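The White Book

My grandmother kept her papers in a clear plastic organizer, the kind with three slots, and when she died it came to me along with her soup pot, two good blankets, and a debt of 1,269 dollars to a furniture store in Renthorpe that had closed its doors long before I learned to read. I paid nothing on the debt, there being no one left to pay, but I used the soup pot the first night and the blankets soon after. The organizer I put in a closet. I didn't have papers then, or not the kind you stand up in slots. I had a shoebox, and the shoebox suited me fine.

It was my move to Pridach that brought the thing out again. I had taken a job at Vanags, the bindery down by the canal, mostly sweeping and stacking at first and then a little gluing when they saw I had steady hands, and the room I rented over the bakery came with a table so handsome that I felt I owed it something. It was a pale wooden table, much too nice for the room, and in the mornings the light came in low and made the grain look like sand after the tide has gone out. The bakery sent its smells up through the floor from four o'clock on. I have never been hungrier in my life than I was that winter, and I ate very well.

So I unwrapped the organizer and set it on the table, and there it stood with its three empty places, and you could see the wood right through it. I thought it looked lonesome. I had an electric bill and a letter from my sister, and I put one in the first slot and one in the second, and they both slid down on their corners and sulked. A thing like that wants something with a spine to it. It wants a book.

Now, I owned just one book at the time, if you don't count the manual for the gas ring. It was a white one in hard covers, and I had it from the bindery, from the shelf where they put the copies that came out wrong. Somebody in a town called Skuneneo had written a history of the place, every flood and church supper, and had paid for 2,000 copies to be bound, and a fair number of them had come off the line with nothing stamped on the front at all. The foreman told us to take them home if we wanted them. I believe he felt bad about it. Most of the others used theirs to level a bed or press flowers, but I took mine upstairs and read it, a little each night, with my feet up on the other chair and a roll from downstairs in my hand.

I can't say it was a good book. There was a chapter on drainage that ran to 44 pages, and the man had feelings about a bridge that he never could get to the bottom of. But you know how it is when you live alone in a new town and a voice talks to you every evening in the same patient way. By February I knew the names of all the millers. I knew which family had kept geese and which had kept them badly. I would come up the stairs with my arms aching and think, well, let's see how they're getting along in Skuneneo, as if they were cousins of mine and might have written.

The book went into the middle slot, and I should tell you it didn't go in willingly. The dividers were set on a slant, and the first time I tried it I came at it too straight and the whole organizer skated off across the table. I had to learn the trick of it. You lay the book down first, tilted on its side, and get a good hold on it, and then you bring it up and over with one hand while the other waits close by in case it's needed. My grandmother would have known that without being told. She used to say that putting a thing away was half of owning it, and that anybody could take a thing out. I thought of that often, standing there in my socks with the history of Skuneneo in my hand and the bread just starting downstairs.

In time the other slots filled up too. I bought an atlas at a church sale, and a book on pears, though I had no pear tree and no ground to put one in. My sister's letters went behind the pears, where they had something to lean on and quit sliding. When she came to visit she took one look at the table and laughed until she had to sit down, and then she said, in quite another voice, that it was just how Grandma's had looked, right there beside the window, with the tall end to the right. I hadn't known that. I was too young to have noticed which end was which. I suppose my hands had.

I finished the white book that spring. On page 160 the man admits that he had left Skuneneo as a boy and only ever went back twice, and that everything else he had gotten from his mother, who talked while she ironed. I read that page over several times. Then I closed the cover and laid the book down on the table, and I sat with it a good while before I got up to put it away. 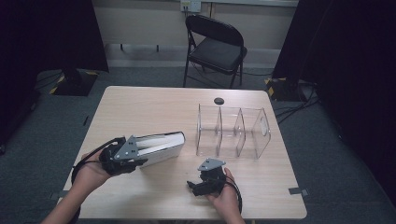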